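Picking small things up, 300 times over

May 6, 2022

Most of my week went into collecting demonstrations for the Skodport project. The idea is simple enough. I do a task by hand with a pair of hand-held grippers, the motion gets recorded, and the model learns from the pile. We wanted 300 good runs of one task before moving on, and I finished with 76 to spare.

The task is putting a small box in a wire basket. I start each run with the jaws open on both sides of the box, close them together, lift, and let go over the basket. The lift has to be slow – when I hurry, the two sides come up unevenly and I throw that run out.

I also shift the box a little between runs, left or right, nearer or farther. Dona, our labeling tool, flags any batch where the starts look too much alike. It flagged my first one.

My wrists get tired after an hour, so I stop then and sort files.
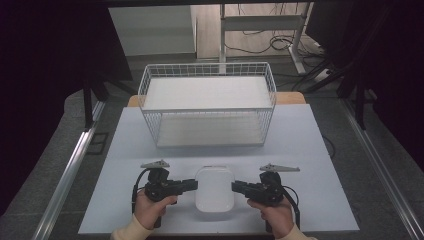
What comes next

The Flillham set is next, with more than 200 runs planned and softer objects. I'll post again once the first training run is done.

4 comments · 11 shares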